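Section 2: Laying the Mat and Setting the Tray

The Senex 938 mat is supplied as separate foam tiles with jigsaw edges. It can be laid on a table, a counter or a hard floor. The shallow serving tray (Gitix, sold separately) goes on top after the mat is down and flat.

Before you start

Unpack the tiles and lay them flat, textured side up. Leave them for 8 hours if they were shipped rolled. Tiles that have been stored in a cold garage or car should be brought up to room temperature before you try to join them.

Clear the surface and wipe it dry. Crumbs and grit under the foam will show through as bumps. You may lay the mat over a tablecloth or other fabric if the fabric is pulled smooth first. Fabric will be visible between the open teeth at the outer edge.

Joining the tiles

1. Place the first tile in the back corner of the area you want to cover.
2. Bring the second tile up beside it with the textured side facing up on both.
3. Line up the teeth at one end of the seam. Press down with your thumb.
4. Work along the seam to the other end, a few teeth at a time. Do not start from both ends.
5. Run the flat of your hand over the seam. If you feel a ridge, lift that part and press it again.
6. Add further tiles the same way.

Note: The outer teeth can be left as they are. Straight border strips are listed in the parts section for customers who want a plain edge.

Note: Where the mat hangs over the edge of a table, turn or move it until the whole mat is supported. An unsupported row of teeth will droop and pull the seam open.

Setting the tray

1. Put the empty tray near the center of the mat, on one tile if possible.
2. Push down on each corner of the tray in turn. It should not rock.
3. Load the tray from the back. Cans stand upright with the tabs on top.
4. Leave enough room between cans to get your fingers around them.
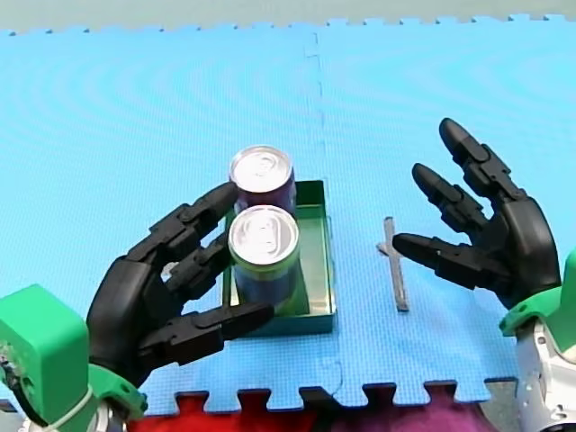
5. To move a loaded tray, lift it with both hands. Dragging it across the mat will scuff the foam and can pull a seam apart.

Caution: Do not stack cans in the tray. The rim is low and will not hold a second layer.

Caution: Do not put hot pans, kettles or mugs straight from the microwave on the foam. Use a trivet.

Cold cans will sweat in warm weather. Line the tray with a folded paper towel and change it when it is soaked. Water that gets under the tray should be wiped up the same day or it may leave a ring on the foam.

Position in the room

Leave space to open cabinet doors and to pull out chairs without catching the mat. On a floor, keep chair legs off the foam altogether. Narrow legs leave dents, and a dent that has been there for a month or more may not come out. On a table, check that people sitting down will not rest their elbows on the outer teeth.

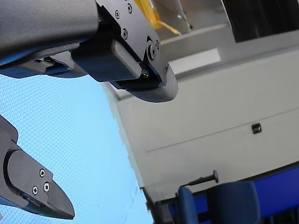 Keep the mat out of direct afternoon sun where you can. The blue tiles fade sooner than the gray ones. If part of the mat has to sit by a window, swap the tiles around every few months so they fade evenly.

Cleaning

Wipe with a damp cloth after use. For sticky spills, use a little dish soap in warm water, or Flultov foam cleaner, and go over the texture with a soft brush. Rinse with a clean damp cloth. Do not use bleach or scouring powder, and do not put tiles in the dishwasher or dryer.

Soda that has run into a seam:

1. Remove the tray and everything else from the mat.
2. Pull the two tiles apart, starting at one end.
3. Wipe both sets of teeth and the surface underneath.
4. Let the tiles dry fully before joining them again.

Storage

Take the mat apart and stack the tiles flat. Do not store anything heavy on the stack. The Portela storage bag holds one full set with the tray on top.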